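Ondine finger pads and the hand-held gripper: setup and care
Sold by Grivico – spares and fitting kits
Page looked after by Janka Sýkora, last changed Friday, May 2, 2025

Hello! If you've landed on this page you've probably got an Ondine hand gripper already, or you're about to order one, and you want to know what it's like to live with. I set these up for customers and I get them back when they go wrong, so I've got opinions.

The Ondine is the two-finger hand-held gripper we sell for cloth work. Most of you use it in pairs for folding, and nearly all the questions I get are about the pads, so that's where I'll spend my time.

What's in the box

One gripper with pads fitted
One spare pair of pads
A hex key, a lint brush and a strip of test cloth
The cable, with the screw-down plug

The spare pads on their own are part number 366. Joon-young Kwon keeps them on the shelf here and they normally go out the same day if you catch him before lunch. The full fitting kit is 1,580 including delivery, and yes, I know, it went up in April.

Fitting new pads

Switch off and unplug first. Please. Open the fingers by hand as far as they'll go and peel the old pad from the tip end, slowly, keeping it low against the plastic. If you yank it upwards you'll leave half the glue behind and spend your afternoon scraping (I've done it, it's miserable). Wipe the seat with a dry cloth, then a barely damp one, then let it dry properly while you have a cup of tea.

Press the new pad down from the tip and work back. The two pads want to sit level with each other when the fingers close – run a fingernail across the join and you'll feel a step straight away if there is one. Leave the whole thing alone overnight before you use it. Vilém Holub says an hour is plenty and he's fitted far more of these than I have, but I've had pads creep on me after an hour and never after a night.

Checking the grip on a real towel

Paper is no good for this and neither is the test strip, if I'm being fair to you. Get a proper towel with some texture to it. I like a ribbed one with a piped edge, as the thick border is what shows up a badly seated pad. Take up a fold between the fingers, have someone steady the top edge with a second tool, and pull gently. You want the fold running straight down into the gap between the pads. If it keeps wandering to one side, lift the pads and start again, sorry! 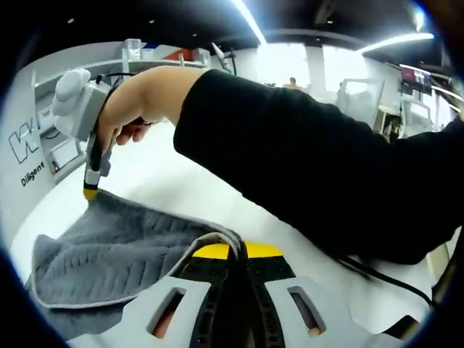

Cleaning

Towels shed. Brush the pads after each session and have a good look down into the gap, where fluff likes to pack itself into a hard little felt lump. A wooden cocktail stick gets it out nicely. No solvents on the pads, no matter what the tin says – they go shiny and then they're useless.

Cable

Leave a generous loop before you clip it to anything. If the plug feels gritty when you screw it down, stop and clean the thread.

When to send it back

If the fingers click on closing, or one lags behind the other, don't open the housing. Pack it up and post it to me at the Tundley workshop. Repairs are taking 19 days at the moment, and you'll get the old parts back in a bag if you tick the box on the form. Loan units are available for existing customers, just ask for Xiaoqing Lei when you ring.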